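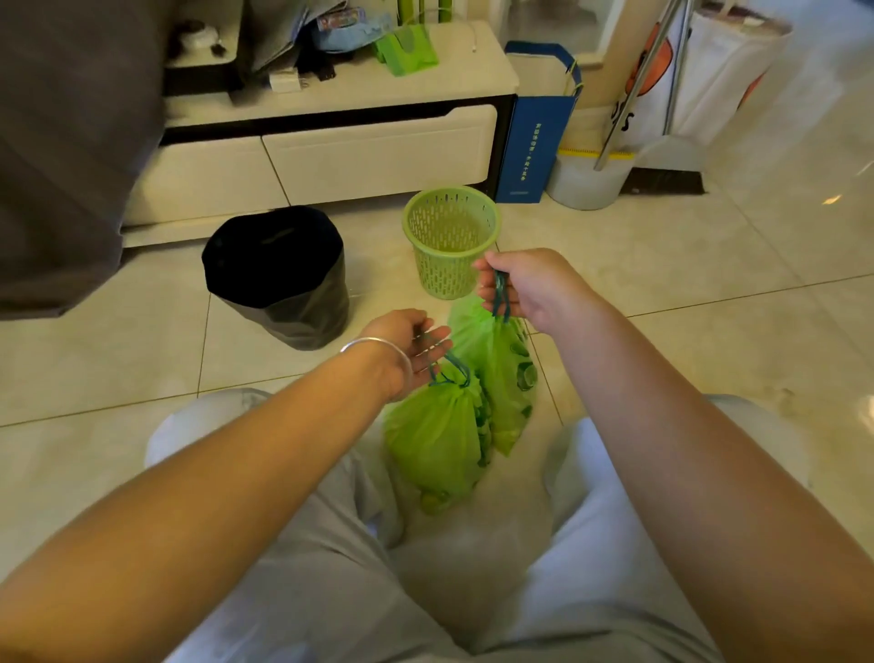 *Figure 1. Two green drawstring bags held by their cords, with a lined bin and an unlined basket behind.*

# Drawstring and plain bags for small household bins

Sérgio Vilela and Raquel Patrício
Sorketum module, project report, January

## 1. Background

Our project started with a complaint about the trash room at Wostetgate, the apartment block where Sérgio lives. Bags were coming down the stairs open or badly tied, and the floor under the chute had to be washed more often than the building had planned for. The notice on the door asked residents to "close all bags properly." It didn't say how, and the people we talked to used several different methods.

We decided to look at the bag itself. Most homes we visited buy either drawstring bags, which have a cord or band running through the top hem, or plain bags with an open top that has to be knotted. Drawstring bags usually cost more. We wanted to know whether people close them better, and whether they make any difference to how full a bag gets before it is taken out.

We left out recycling sacks, food waste liners and the large bags used for yard waste.

## 2. Homes and materials

Seven households took part, all at Wostetgate or on the street behind it. They ranged from one person living alone to a family with three children. Each household used its own bins. We thought about handing out matching bins, but people would have put them in odd places and gone back to the old ones when we left.

The bins were mostly small. In living rooms and bedrooms there were two common types. One was a closed-sided can, usually lined. The other was a light plastic basket with openings in the sides, often used with no liner at all. Both types can be seen in Figure 1, where the black cylindrical can has a gray liner and the lime-green basket has none.

We supplied two kinds of bag:

- a drawstring bag from Flultis, small size, with the cord coming out of the hem on two sides
- a plain bag of the same stated volume, bought from the Friesen store next to campus

Some homes already had bags they liked, and those bags kept turning up in the bins during the study. We logged them under "other" and kept them out of the comparison.

## 3. Method

The study ran for nine weeks. The first week was for practice and is not in the results. After that, each home used drawstring bags for four weeks and plain bags for four weeks. Four homes began with drawstring and three with plain.

Every time a bag was taken out, someone in the home filled in one line on a sheet taped near the bin. The line had the bag type, how full it was (under half, over half, to the rim, past the rim), how it was closed, and whether anything spilled between the bin and the trash room door. There was a space for comments. We collected the sheets in person and asked about any line we couldn't read.

We also did a short handling test ourselves. We filled bags of both types with the same crumpled paper, closed them, and lifted them while sitting down and then while standing. Lifting from a chair was Raquel's idea. Her grandmother empties the small bins sitting down, and she had noticed that a bag behaves differently when there is little room between the hands and the floor.

## 4. Results

### 4.1 Closing

We ended up with 114 usable lines. Drawstring bags were marked as closed far more often than plain ones. The main reason given for leaving a plain bag open was that it was too full to knot. People also wrote that they were only going downstairs and didn't see the point, or that they had tied it once and it came undone.

Drawstring bags had their own trouble. If only one loop was pulled, the hem bunched on that side and left a gap on the other. We found that children nearly always pulled one loop. Adults did it when they were carrying something in the other hand.

### 4.2 How full

We expected drawstring bags to be filled higher, because there is no need to save plastic at the top for a knot. This was true in most homes. In two homes it went the other way, and the plain bags were fuller. Both of those homes have a closed-sided can with a lid, and they said they empty it when the lid stops shutting, whatever is inside it.

Fuller is not always better. A bag filled past the rim can still be drawn in, but the opening stays wide and things near the top can fall out on the stairs. Several of the spills we logged for drawstring bags were of this kind.

### 4.3 Fit in the bin

Fit came up in the comments more than anything else. When a liner is much bigger than its bin, the extra plastic has to go somewhere. Most people fold it over the rim and let it hang down the outside, as on the black can in Figure 1. It works, but the bag can slip in when something heavy is dropped into it. With drawstring bags the cord can be pulled a little to hold the bag on the rim, and three homes worked this out for themselves. We had not mentioned it.

Baskets with openings in the sides were harder. A liner can puff out through the holes and catch when it is lifted. Two homes stopped lining their basket during the study and tipped it into the kitchen bin. That cost us some data but probably saved them bags.

### 4.4 Handling test

Standing up, there was little difference between the types. Sitting down, the cords were easier. A bag can hang by its cord from one hand, which leaves the other hand free for a second bag. With plain bags we had to grip the knot, and when the knot was small it slid through our fingers.

Two bags side by side tend to swing into each other, more so when both hang between the knees. Spreading the hands helped. Shorter loops would help too, and we tried wrapping the cord once around the fingers, but that gets uncomfortable with any weight in the bag. A thin cord was worse for this than a wide band.

## 5. Problems with the study

The sheets depend on people being truthful, and a few pages looked as if they had been filled in all at once with the same pen. We kept them in when the household said they were correct. We also did not weigh anything. A hanging scale would have been cheap, and we should have asked to borrow one from the Friesen lab at the start.

The price comparison we planned was dropped. The store changed its pack sizes halfway through, and we could not find a fair way to compare the two.

Seven homes is a small group, and most of them know each other. One family told another about our project before we had visited, so some habits may have spread.

## 6. Suggestions for Wostetgate

We would change the notice on the trash room door. It should say to pull both loops on a drawstring bag, and to take a plain bag out while there is still enough plastic for a knot. A small drawing would be useful for children.

We don't think the building needs to ask people to buy drawstring bags. In homes where the bin and the liner were close in size, plain bags were closed nearly as well - the worst cases were all small liners in large bins, packed past the rim.

If another group takes this further, we would like to see the fit of the liner studied separately, with two or three bin sizes and one bag. Blank copies of the log sheet are in the module folder.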